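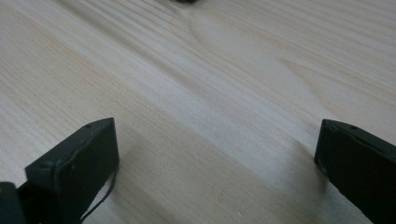 5 min read

Grain Gallery: Pale Softwood Top, Room 61

The Flindon surface gallery records tabletops, bench tops and shelves as they are found in use. Entries are kept short. Each gives the surface, what can be read from the grain, and how the light behaves on it. Measurements are listed at the end where we have them.

The entry for Room 61 covers a single pale top. Color runs from light cream to honey. The look is typical of pine or spruce, and the species is left open in the register until an end-grain sample is available. Tops of similar appearance are held under Nudley (three shelves) and Zandow (one counter).

View 1. General grain
Fine, closely spaced lines run on the diagonal. They are crisp and dense at the left and soften into wider stripes toward the center and right. Thin tan and faint orange streaks alternate with paler bands.

The main feature is the elongated oval near the top. The straight lines bend around it and it reads as an eye, with slightly darker rings at its outline. Above and to the right of the oval the lines run in gentle arcs, then straighten out.

Notes on reading the oval

A closed oval of this kind is common on flat-sawn softwood. It forms where the saw passes at a shallow angle through the growth rings, or where the rings swell around a knot lying just below or just above the cut. The two cases can be hard to separate from the face alone. A knot near the surface often shows as a darker core or a change in hardness, and a shallow slice through a bulge in the ring usually has neither. We log both as "oval, closed" and note the cause only if the underside or the edge has been checked.

For Room 61 the edge has not been checked. The entry stands as "oval, closed, cause open."

Spacing of the lines is a separate matter. Close lines mean either slow growth or a steeper cut relative to the rings. Wide stripes mean faster growth or a flatter cut. Where the spacing changes across one face, the cut angle is the first thing to consider, as the rings curve and the saw does not.

View 2. Oval and bright band
The oval again, with honey-tinted lines. Broad curves sweep away from it to the right, and the lines at upper left are tighter, straighter and slightly grayer. A nearly white diagonal band of light crosses the middle, and the wood below it shows thin pinkish-tan stripes.

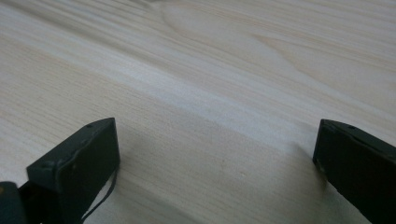

Light and color

Color should not be read inside the bright band. The wood there looks washed out, almost bluish-white, while the areas above and below it hold a warmer beige. For the register we took color outside the band only.

The sheen is recorded as low. In the second view the face looks matte, either unfinished or lightly finished. A finish test (one drop of water on an inconspicuous spot, checked after a minute) is on the list for this top and has not been done. Until then the finish field stays blank.

Care, as given to all pale softwood tops

Wipe with a damp cloth along the grain and dry at once. Do not use scouring powder. Lift objects to move them. Keep hot pans off the wood.

If the face needs sanding, stay at 100 grit or finer and work with the grain. Around a closed oval the grain changes direction, so use a block and light pressure there. Early wood is softer than late wood and will dish out under a bare fingertip.

Expect the color to deepen with daylight. Pale softwoods turn yellow first and then amber. Objects left in one position will leave a lighter patch. Rotate them, or accept the patch.

Register data

Entry: Room 61
Surface: tabletop, pale softwood, species open
Grain: diagonal to the view, fine, oval closed
Finish: blank
Length: 1,086 mm
Width: not taken
Last checked: September

Related entries

Nudley, shelves 1 to 3. Straight grain, no ovals.
Zandow, counter. Two ovals, one confirmed as a knot from the underside.
Čierny, bench top. Darker, oiled, listed for comparison of ring spacing.

Corrections to species or dimensions can be sent to the Flindon register desk with the entry name in the subject line.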